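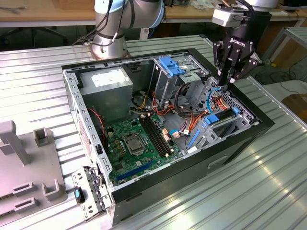

Why is the blue vat going flat by mid-afternoon? Too much air going in when we pull the cloth out, and the lime has all sunk to the bottom by then.

Wednesday, October 22, 2025

Indigo notes, back bench. Writing this up fast before I lose the thread.

Vat 2 first. Opened it at start of day, good coppery skin on top, liquid underneath yellow-green, smelt right. Three dips on the linen strips fine. Fourth dip came out a thin greyish blue and rubbed off on my glove. Liquid had gone from green to plain blue by then, so it's out of reduction. Same as last week, same as the week before if I read my own writing correctly.

Stirred it gently, one direction, lid on, left it an hour. Bit better. Added 18 g fructose in warm water, let it down slowly through the funnel so as not to splash. Green again after lunch. Don't add more lime until pH strips turn up, the ones in the drawer are out of date and I don't trust them.

Vat 4: not touched. Still settling. Leave it alone please.

Cloth. The Penbridge linen is still taking colour unevenly, pale patches where it was folded in the packet. Scoured it twice and the patches are fainter but there. Water in the second scour still came off tea-coloured, so there's more size in it than they admit to. Going to try a longer simmer with soda ash, lid off, and weigh it down properly this time. Cotton from the Lagos parcel is lovely, wets out at once, sinks like a stone. Wish we'd ordered more. Only two lengths left and one of those is promised for the resist samples.

Resist paste: the cassava one cracked when it dried too near the radiator. Cracks let the blue in, thin veins all over. Quite like it on the small piece, not on the big one. Next batch thinner, dry it on the line by the door. Rice paste held much better but took an age to wash off, had to scrape with the back of a spoon and still got bits in the sink trap. Cleared trap.

Skidomard sieve has a hole in it, lower left. Patched with tape for now. Tape will not last.

Timing, for whoever does the next lot:
short dips, a few minutes at most
squeeze under the surface, then lift slowly
no dripping back in from a height
air it till the green has gone completly before going in again
rest the vat after every third dip, even if it looks fine

Rinsed today's strips in plain water then a splash of vinegar, hung up wet. Will judge the blue when dry, it always looks darker on the line and I get my hopes up.

Cliltard want swatches by February, medium and dark. Medium we can do now. Dark is going to need more dips than Vat 2 will stand in one day, so split it over two, mornings only.

To get: pH strips, fructose, gloves (the long ones), a new seive.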